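Tips From the Sorting Bench: What I'd Tell Anyone Building a Recycling Robot in a Shared Shop

May 17, 2020

So the Dillarico sorter is up to 2340 logged picks, and I keep getting the same questions from folks who want to try something like it at their own workshop. I'm going to dump everything I've learned in one place, in no order at all.

Use soft bins. Our first set was hard plastic from Soddale, and every time a finger clipped a rim the arm threw a fault and we all stood around waiting for the restart. Gray felt just gives. It folds a bit, the arm carries on, and you push the wall back up with your hand later. If yours slide around, a strip of rubber shelf liner underneath does the trick (the grippy kind, from the kitchen aisle).

Green finger pads! I can't say enough good things about them. Bare metal fingers and glass bottles are a miserable pair. We cut ours from a sheet and glue them with contact cement, both sides coated, ten minutes of waiting, then press. Don't skip the waiting. I skipped it once and spent an evening picking a pad off the bottom of my shoe.

Put word cards by the bins. The robot doesn't care, but people do, and you'll be amazed how many grown adults drop a can in with the bottles when they're tidying up.

Save your trash for a couple of weeks before you start. Rinse it, let it dry upside down on a dish rack, and keep some of it crushed and some of it whole. Clear crinkly bottles gave us the most grief by far, so stock up on those.
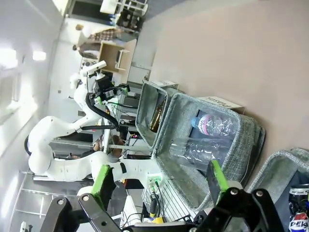
Bottles in felt, with the PLASTIC card at the rim.

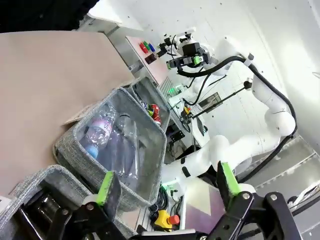
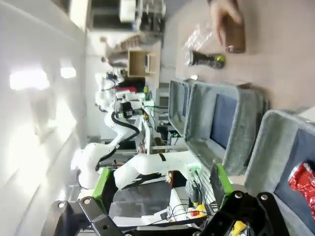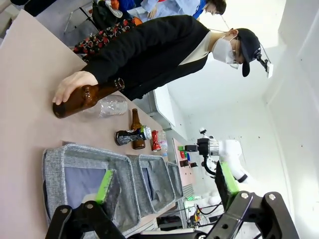 Cables next, my least favorite subject. Leave a generous loop at every joint, then run the arm slowly through its whole reach before you tie anything down. Solveig Åberg talked me into hook-and-loop straps and I've thrown out my zip ties. You will be redoing it, probably more than once, and snipping zip ties next to a data cable is a good way to ruin your weekend.

Keep the stop button where your hand goes without thinking, and make everybody press it once on their first day. It feels silly. Do it anyway.

Lighting: our ceiling lights bounce off clear plastic like crazy, and for the first 565 picks the arm kept grabbing at shine. A plain beige tabletop helped more than any software setting I fiddled with. Wipe it down with a barely damp cloth, no spray polish, or you're right back to glare.

Write the failures down. I keep a cheap notebook on a string (the Stellow kind with the stiff cover) and jot what the thing was, which bin it should have gone to, and what the arm did. Pick 1096 says "let go early, again, brown bottle" and that one line got us to slow the wrist down, which cured most of it.

I've still got 3 spare sets of pads cut, so if you're near the Cáceres workshop in June, come by and take one. Bring cans, we're always short on cans.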